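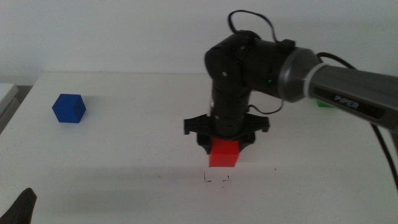 Can a robot arm be trusted to clear a kitchen counter or sort parts on a bench without someone watching it?
At this time, only for narrow jobs that have been set up in advance. Our sites still require a trained person within reach of the stop button.

Ticket subject: Block placement outside marked area
Site: Buvusthorpe training workshop
Opened by: Koech Facilities Desk
Opened: Saturday, September 7, 2024
Status: Open – awaiting retest

Reported issue
The sorting routine was run 30 times with the red block. In 6 runs the block was released with one side over the marker line. The site asks whether the routine may be moved to the Ustudness packing bench as planned.

Log entry 1
Handik Support asked the site to confirm the arm's base bolts and to repeat homing. Bolts were tight. Homing completed with no error code.

Log entry 2
Gripper closing speed was reduced by 40 percent. The site reports fewer misplaced blocks but a longer cycle. A person does the same work in far less time.

Log entry 3
Table position compared with the February setup sheet. The table had been moved up to 30 millimeters during cleaning. The stored target position was not updated.

Action required
Re-teach the target position, then repeat the full set of runs with the red and blue blocks. The move to Ustudness remains on hold. Soft goods and dishes are outside the scope of this ticket and should be filed separately.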